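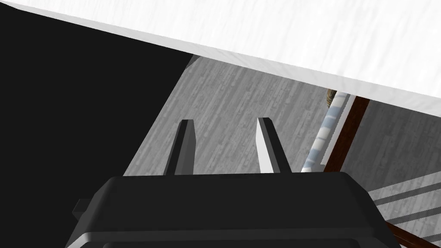
Boarding pass printer at the Toline transfer desk stopped taking jobs from the Waro client. Error 101 on every attempt, both airlines affected. The desk is the one with the white tabletop over the gray wood-plank floor, not the old counter by security. Agents are writing passes by hand.

**Opened:** Tuesday, January 23, 2024, by Zoltán Borbély
**Ticket:** 3,381
**Priority:** high

Restarted the printer and the client. No change. Test page prints fine, so the hardware looks okay — the queue is where it stalls. It held 2,468 jobs when I checked.
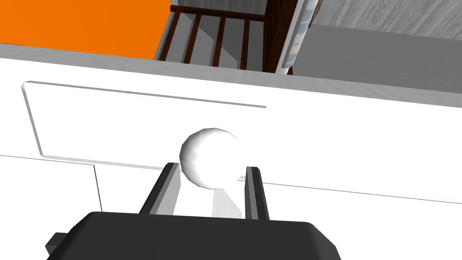

Cleared the queue and the first nine passes printed, then error 101 came back. Passed to Zakhar Pavliuk at Fleloteck.

**Zakhar Pavliuk:** The client still points to the old Jakab print server. I changed the address and restarted the service. Please test with a transfer passenger.
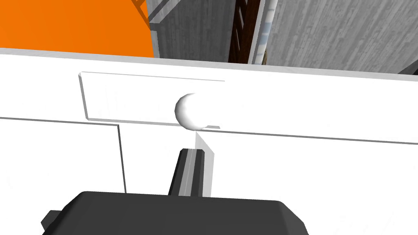

Tested with both airlines and all passes printed. Setup sheet with the new address goes in the white cabinet, in the drawer with the round white knob. Leave the ticket open until the morning shift confirms.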